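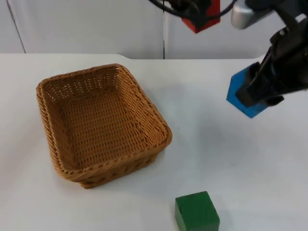
The Dunbar mill at Follilton opened its doors to visitors in March, and six of us from the weaving group made the drive. It is a working wool mill, one of the few left in the district that still scours, cards and spins on the same site. We had been asked to bring ideas for the kids' table at our own spring show, so I was looking at storage as much as at yarn. I have a colour-matching game in mind. The mill does something similar with dyed fleece in its front room.

The tour started in the scouring shed. The fleeces go through a series of long troughs, and the smell of lanolin stays in your clothes for the rest of the day. Our guide said the mill takes small lots from hobby farms as well as full bales, with a minimum of 7 kg. Anything under that gets pooled with other growers' wool of the same grade.

Carding is next door and it is loud. Earmuffs are handed out at the entrance. The main carding machine was bought second-hand from a mill at Pusemura and took most of a winter to reassemble. It was running a grey Corriedale while we were there, and we were allowed to handle the sliver as it came off the end. 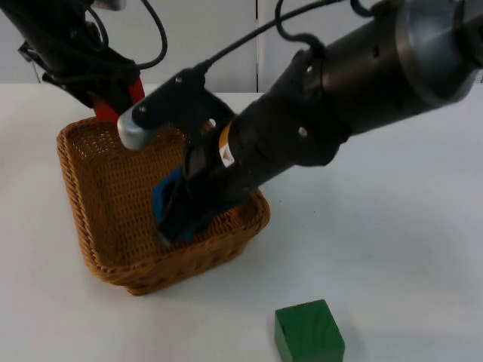
Beside the basket, same day.

The spinning floor was the part I had come for. The frame has 300 spindles, although a section at the far end was shut down for new belts. They spin mostly 8 ply and 10 ply, with a finer two-ply made for a customer who knits christening shawls. I asked about colour-grown wool and was told they do it twice a year, after the white has gone through.

Lunch was soup and rolls in the old wool store. Parking was easy – there is a gravel yard behind the dye house – but the last stretch of road in is narrow and we met two stock trucks.
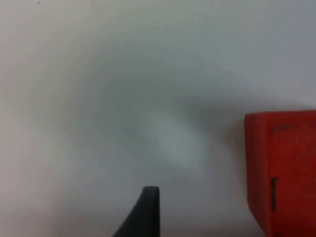 Clurnov Spinners and Weavers – Visits and Outings

The mill shop is small and only takes cards. I bought four skeins of the grey and a bag of seconds for felting. Cones are cheaper by weight, so bring a bag if you have a loom to feed. There were also raw fleeces at the back, skirted and labelled with the name of the farm.

Allow two and a half hours for the full tour. Floors are uneven in the carding room and there are steps up to the spinning floor, with no lift. Closed shoes are required.

Posted 2020-05-27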